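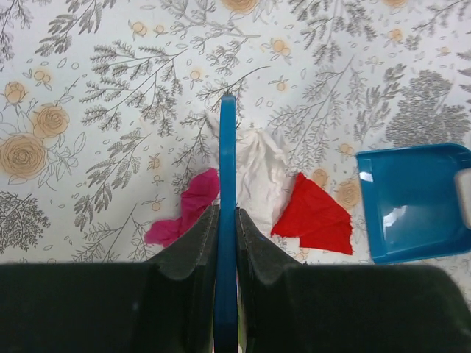 4. The Sweeping Task

We came to the sweeping task rather late in the review, after the kit had already been through folding and stacking, and we will admit to having been a little fond of it from the start. Fenda is sold by Dallbridge as a tabletop two-arm kit for small labs and teaching rooms, and the booklet that comes in the box promises that a newcomer can have both arms doing a household chore together by the end of the first afternoon. Sweeping seemed to us a fair way to test that promise. It asks one arm to hold still while the other moves, and most people who sit down at the controls have done it by hand a great many times.

Each operator was given 40 trials, spread over several sittings so that tired wrists would not spoil the numbers. Eylül Çetinkaya wrote the starting layouts and was kind enough to redo them when we found that the first set kept everything too close to the front rail. The waste was crumpled cloth, which we much prefer to the foam pellets in the Dallbridge booklet. Cloth catches on bristles, rolls under itself and changes shape from one stroke to the next, and so it tells you a good deal more about how finely a person can steer. A trial was scored as complete when all of the cloth had gone into the bin and both tools were back on the mat.
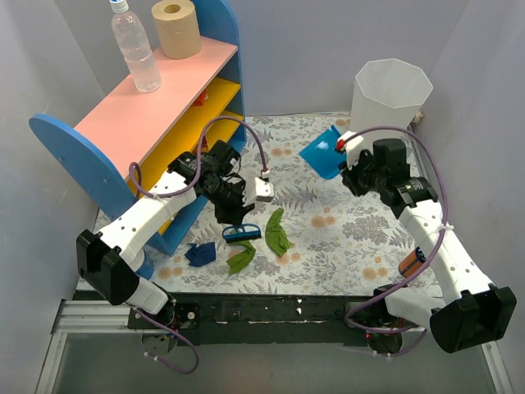 Figure 9. The sweeping task with the two-arm kit: hand brush in the left gripper, dustpan in the right, with green and dark blue cloths on the mat.

The tools deserve a word, as several readers of our earlier draft asked about them. The grippers close on a thin handle quite happily, though Hermine Brunner found, and the rest of us soon agreed, that it pays to line the fingers up with care before closing them. A handle taken at a slant tends to turn during the first long stroke, and the operator then spends the rest of the trial making up for it. The dustpan was the harder of the two to manage. Its lip has to lie nearly flat, and the kit gives no sense of touch through the controls, so our operators learned to watch for the small bend in the mat that meant they were pressing too hard.

Over the whole review we logged 3810 trials, of which 1807 were sweeping.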